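The new arm on the second bench

I've been meaning to write this one since December, when the boss walked in with a stack of boxes and that look on his face, and I kept putting it off because I didn't know yet how I felt. I still don't, quite, but it's a rainy weekend and the coffee is good, so let me try.

For those of you who are new (hello, and welcome!), I work at Latuheru, where we take in retired office computers, strip them down, test the parts and sell on whatever still has some life in it. Last year our little shop took in 1235 desktops, and I think I personally skinned my knuckles on half of them. Now there's a robot arm on bench two, and Perla Serrano and I are the ones who work alongside it.

The first few weeks were slow going, I won't lie. Perla would guide it to a part, it would think about it for a while, and I'd have the whole machine in pieces on bench one before it closed its fingers. We got a lot of teasing from the shipping side. But Perla is patient in a way I will never be – she raised twins – and bit by bit the two of them got to know each other. 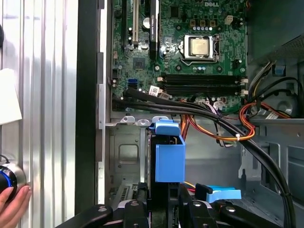 An old Dell on bench two, lid off, memory slots empty and plenty of cable still to go.

Memory is what we care about most, with the processors next, and the cables are what everybody dreads. They flop around and get in front of whatever you want to reach. I've been moving bundles aside with my left hand for so many years that I don't notice I'm doing it, and it was funny to have to put that into words for Nicanor Alvarado, who does our setup. He'd ask me, "But how do you know it's free?" and I'd stand there like a kid who forgot her homework. You just feel it give!

What has changed for me is mostly my hands, which don't ache at night the way they used to. What I miss is the talking. Perla and I used to gossip through a whole pallet, and now one of us is always watching the arm. We've started taking lunch together to make up for it, and Berenice Galindo from the front office has joined in, with her good tamales.

Nobody has lost hours over it so far, and I asked that question out loud at the very first meeting, so put me down as the loud one. Nicanor wants me to learn to set up new jobs on it myself this spring. I said I'd think about it, and then I went home and bought a notebook.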